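Zatik Linen and Cloth Service
Frequently Asked Questions: Care, Folding and Return of Cloths

Last revised July 24, 2018

The following answers are provided for offices, schools and residential buildings that receive cloths, sleeves and cover sheets from Zatik. They apply to all accounts served from the Lau and Retau depots. Terms specific to an individual account are set out in the service agreement, which takes precedence where the two differ.

GENERAL

What items are covered by the service?

The standard service covers table cloths, wiping cloths, fabric sleeves and cover sheets. Curtains, upholstery and floor mats are handled under a separate agreement and should not be placed in the return bags.

How many items may an account hold at one time?

A standard account may hold up to 2000 items. A large account may hold up to 4000. Requests to move from one level to the other are accepted in November and take effect at the next renewal.

Do the colors have a meaning?

Colors are chosen by the customer when the account is opened. Many customers assign one color to tables and another to kitchens, but Zatik does not require this. We ask only that the list of colors in use be kept current, as items are sorted by color upon arrival at the depot.

FOLDING AND HANDLING

Must cloths be folded before they are returned?

No. Soiled items may be returned unfolded. They should, however, be opened out once before they are placed in the bag. A cloth that has been bunched or rolled onto itself often holds crumbs, paper clips and similar small objects in its folds, and these can damage both the fabric and the washing equipment. 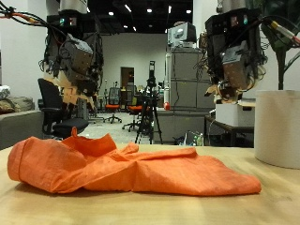
Items that are clean and going back on the shelf should be folded according to the instructions below. A clean cloth left in a heap will take on creases that may not come out without pressing, and pressing is not included in the standard service.

What is the recommended way to fold a flat cloth?

Lay the cloth on a clear table and smooth it from the center outward. Bring the two short edges together, align the corners, and smooth again. Fold once more in the same direction, then fold across the width. The finished piece should lie flat without being held down. If one end springs open, the first fold was probably uneven and should be redone.

What is the recommended way to handle a long sleeve or tube?

Long sleeves should be lifted by one end so that the remaining length can hang and straighten. Lower the sleeve slowly onto the table, guiding it into a straight line, and press the air out toward the open end. It may then be folded in half and in half again. Sleeves should not be tied in a knot for storage. Knots stretch the seam, and a stretched seam is treated as wear caused by the customer.

May cloths be rolled instead of folded?

Yes, provided that the roll is loose and that all items on the same shelf are stored in the same manner. Rolled items take up more space in the Nenero shelf unit, and customers using that unit may find that folded items are easier to remove singly.

What kind of surface should be used?

Any smooth, dry tabletop is suitable. Wooden tables should be checked for splinters along the edge. Plants, cups and other standing objects should be moved far enough away that a cloth can be opened fully without touching them. Potting soil in particular leaves marks on light fabrics.

COVER SHEETS

When should a cover sheet be used?

A cover sheet is recommended whenever colored items are sorted on a surface that is also used for other work. The sheet protects the cloths from dust and makes small objects easier to find after they have fallen out. It does not need to be pulled tight. A loosely draped sheet is acceptable as long as it does not hang low enough to be stepped on.

May colored cloths be placed directly on a white sheet?

Dry cloths may be placed on a white sheet without concern. Damp cloths should not be left there. Pink, orange and red dyes are the most likely to transfer, and a transferred stain on a cover sheet cannot always be removed. Please remove damp items promptly and note any staining on the return slip. 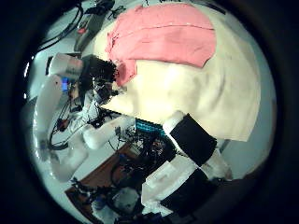 Cover sheets are to be shaken out at the end of each day and exchanged with the regular delivery. They may be returned in the same bag as other white items. Customers who need additional sheets may request up to 17 per delivery without a change to the account.

Are cover sheets to be folded by one person or two?

Sheets of the larger size are best folded by two people. One person holds the two corners at one end and the other holds the two corners at the opposite end. The sheet is brought together lengthwise, drawn lightly taut, and then folded end to end. A person working alone should fold the sheet on a table and should avoid letting it touch the floor.

SORTING AND INSPECTION

How should items be sorted before collection?

Please use 4 bags: one for white items, one for colored flat cloths, one for sleeves, and one for damaged items of any kind. Bags should be closed but need not be sealed. Mixed bags are accepted, although a sorting charge may be applied.

What counts as damage?

Tears, open seams, burns and holes count as damage. Ordinary creases and slight fading do not. An orange or red cloth will lose some depth of color with repeated washing, and a somewhat uneven or mottled tone is considered normal for the age of the item.

How is a sleeve inspected?

The sleeve is raised by one end, and the fabric is examined from the top downward. The closed end, where most seams fail, is examined separately on the table. Customers may carry out the same check before returning an item. A sleeve with an open seam belongs in the damaged bag even if the opening is small.

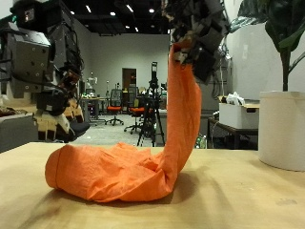

Orange sleeve raised at one end, with the closed end still on the table.

Can a damaged item be repaired?

Open seams on sleeves are repaired at the Retau depot at no charge when they result from normal use. Burns and holes are not repaired, and the item is replaced at the price listed in the agreement. Repaired items return to general circulation and will not necessarily be sent back to the same customer.

STORAGE AND CONTACT

Where should clean items be kept?

Clean items should be stored in a dry place away from direct sunlight, with the oldest stock at the front. Boxes may be used if they are clean and have a lid. Items should not be kept beneath sinks or next to radiators.

Whom should we contact with questions about handling?

Questions about folding, sorting and storage may be addressed in writing to Reinhold Harms, Customer Standards, at the Lau depot. Questions concerning invoices should be sent to the address printed on the invoice. Please include the account number in all correspondence.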